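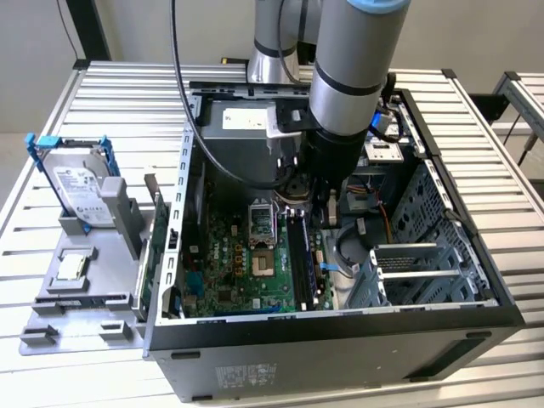 Gerrit Van Dijk told me I'd regret switching to paper, and that any grown woman who gives up a perfectly good calendar app for a notebook is going to miss a dentist appointment by August. Well, Gerrit, I did miss one. But I missed plenty when my phone was in charge too, so I'm calling that a draw!

I've been writing my whole life down in one fat notebook since last spring. Groceries, birthdays, the water bill, what the guy at the tire place said about my brakes. It's a Stulinel, the kind with the soft gray cover and the dots, and I'm on page 86 of my second one. I paid 17 dollars for it, which felt like a lot until I added up the apps I'd been paying for and half forgetting (two to-do lists and a meal planner, don't ask).

The first few weeks were rough. I kept leaving it in the car. I'd be standing in the store, patting my coat, trying to remember if we needed eggs, and then buying eggs, and then having so many eggs. We ate a lot of frittata. My sister got me through that part by telling me to keep it in the same bag as my wallet, and I've only left it behind once or twice since then.

What I like best is the mess. My old app cleaned everything up the second I checked it off, so by bedtime I had a blank screen and no clue what I'd done all day. Now I can flip back and see that I called the insurance people three times, crossed it out so hard the pen went through, and wrote "CAKE" underneath. I have no memory of the cake. I hope it was good.

Roos De Haan asked in the comments last time how I handle stuff that repeats, like trash night. I have one page at the very back with a sticky tab on it, and I look at it on the first of the month and copy things forward by hand. Yes, it's slow. I kind of like it, I put the kettle on and make a thing of it. The trash has gone out on time every week, too, except for the one with the snow.

I did try a fancy pen for a while and went right back to the cheap blue ones from the drugstore. The fancy one smeared all over my left hand (fellow lefties, if you've found one that doesn't, please tell me the name). Next up is figuring out where to keep the full notebooks, because the cat has already claimed the shelf I had in mind.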